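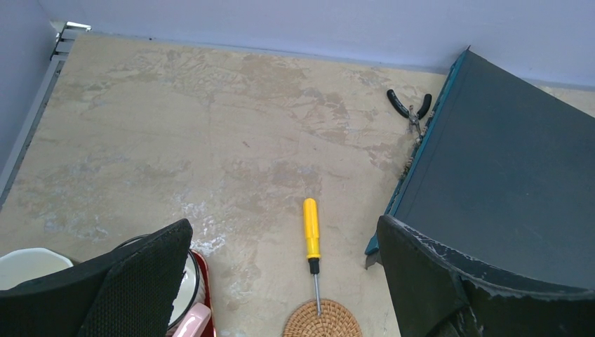
Wrist view over the bench: screwdriver, pliers, and some dishes off to the left.

How to write bench rules for a small robot arm that people will follow

Most robot bench rules I have read were written by someone who wanted to be covered if something went wrong. You can tell because they say "use caution" a lot. I have inherited three sets of these at different jobs and they all had a line about loose clothing and nothing about what may be left lying on the table.

I don't have much faith in posted rules. I have a little faith in short ones. What follows is how we redid ours at the Kiltell shop, starting from a sheet with 29 items on it and ending with 13. I still think that's too many.

Before you start

Get the real manual for your arm and read the part about stopping it. If your site has a safety officer or a formal risk assessment, that outranks anything on this page. Bench rules are housekeeping. They do not make an arm safe to stand next to, whatever the word "collaborative" on the box led you to believe.

Step 1. Throw out anything that can't be checked

Go down the old list and ask of each line whether a second person could look at the bench and say yes or no. "Keep the work area tidy" fails. "No tool lies with its tip over the table edge" passes. We lost half the sheet in one sitting.

Step 2. Decide what counts as a work object

This is where people get sloppy, and I include myself. A screwdriver on the bench may be there for the arm to pick up, or it may be there because somebody was tightening a bracket and walked off. From the wrist view those two look the same. So we have a rule that every object in reach is on the run sheet before motion is enabled. If it isn't on the sheet, it comes off the table. Dishes too. A bowl is a perfectly good work object if it is written down.

Pliers need their own line. Write down whether they start open or closed, because splayed handles take up a lot more room than closed ones and the grasp is different. Same for the screwdriver: say whether the arm is meant to take it by the handle or the shaft. "Pick up screwdriver" is a wish.

Step 3. Look at the fingers

Check the gripper pads before each session, with the arm stopped. You're looking for torn edges, lifted material, and dust or residue on the contact face. I have heard it said that a bit of scuffing doesn't matter. Maybe so, but the person saying it never has a number. Pick a condition at which pads get changed, write it down, and keep a photo of a good pair next to it. Our supplier, Zavo, gave us a replacement interval in months, and I ignore it. Months in a drawer aren't wear.

Step 4. Say who can reach in

Two rules cover this for us. Hands go in only when the arm is stopped, by the stop control and not by a paused program. The person who stopped it is the person who starts it again. Both sound obvious. Watch a bench for one afternoon and see how you feel.

Step 5. Be suspicious of speed limits

Our old sheet said "run at low speed near people." Low compared to what? Put in the setting your assessment supports, name the mode it applies to, and say who is allowed to change it. Also remember that speed is only part of it. A slow arm holding a screwdriver point first is still holding a screwdriver point first.

Step 6. Test the rules on somebody new

Hand the sheet to a person who didn't write it and have them set up the bench alone. Every question they ask is a fault in the sheet. When we tried it with the crew from Tirnach we got 4 questions in the first few minutes, all about Step 2.

Step 7. Put an expiry on it

Ours lapses every September. If no one has reread it by then, it comes off the wall. An old sheet is worse than a blank wall as far as I'm concerned, and I know that's not a popular view with auditors.

Comments (4)

benchrat
Disagree on the supplier interval. Rubber ages in the drawer too. Do both.

okeke_shop
We use the Okeke template, 2 pages, and it has a "start open/closed" box for hand tools already. Might save you some typing.

ml_tech
Does the run sheet cover mats and coasters and things like that? Ours kept getting treated as part of the table.

Author reply
If it can move, it goes on the sheet. And fair point about the rubber, I'll add an age limit.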